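Household Robotics Open Day in Drovby Draws 417 Visitors

Drovby, 15 Jan 2019

The robotics workshop in Drovby opened its doors to the public for one day and showed how robots can be taught to do work in the home. According to the organizers, 417 people came, which is more than the 300 that had been expected. The visit was free of charge, but places for the demonstrations had to be booked in advance.

The main subject of the day was clothing. The workshop has been working with laundry tasks since last June under a project with the name Vultesine. The project is run together with Wihongi, a company that makes control software, and it is planned to continue for two years.

Visitors were taken through the building in groups of 15. Each group first heard a short talk in the entrance hall and then continued to the demonstration rooms upstairs. In the first room, the staff explained why cloth is still difficult for a machine. A box or a cup keeps its form when it is picked up, but a shirt changes its form with every touch. A sleeve can hide under the body of the garment, and a hem can turn over so that the inside is showing. For a person this is a small matter. For a robot it can mean that it does not recognize the garment any more.

For this reason the project collects its material in ordinary rooms with ordinary furniture. A person takes a gripper in the hand and does the task with it, and a camera on the gripper records the work. The recordings are later used to train the software. The workshop told visitors that 181 different garments have been used until now, most of them given by families in the town.
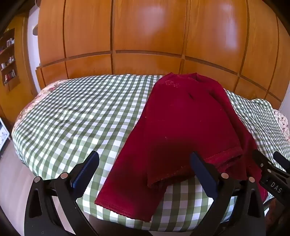
A long-sleeved red top on a checked bed sheet, with the hand-held grippers at work.

In the second room, visitors could try the grippers themselves. The task was to take a sweater from a pile, lay it flat and fold both sleeves to the middle. Many found it harder than they had thought. The fingers of the gripper feel nothing, so one has to watch the cloth all the time and judge by eye if it is held well. Children were often faster than their parents, and the line in front of this room was the longest of the day.

The staff also gave advice on how to begin. They recommended to take the cloth by the edge and to move slowly, with one gripper holding while the other one pulls. Patterned sheets were a frequent question. The answer was that the project uses them on purpose, because in real homes the background is seldom plain, and the software must learn to tell the garment from what is lying under it.

In the last room, a robot with two arms folded towels on a table. It needed several minutes for each towel and sometimes had to begin again. The organizers said openly that the machine is not ready for use in homes, and that shirts and blouses are a later step. Some visitors asked about the price of such a robot, but no figure was given.

There were also questions about privacy. The workshop explained that families who let the project record in their homes sign an agreement before the work begins, and that they can ask to have a recording deleted afterwards.

The town library in Pornell will show a smaller version of the exhibition in June. Two grippers will be there for visitors to try, and a member of the project will be present in the afternoons. The robot with two arms will stay in Drovby. Schools that wish to bring a class can register at the library desk.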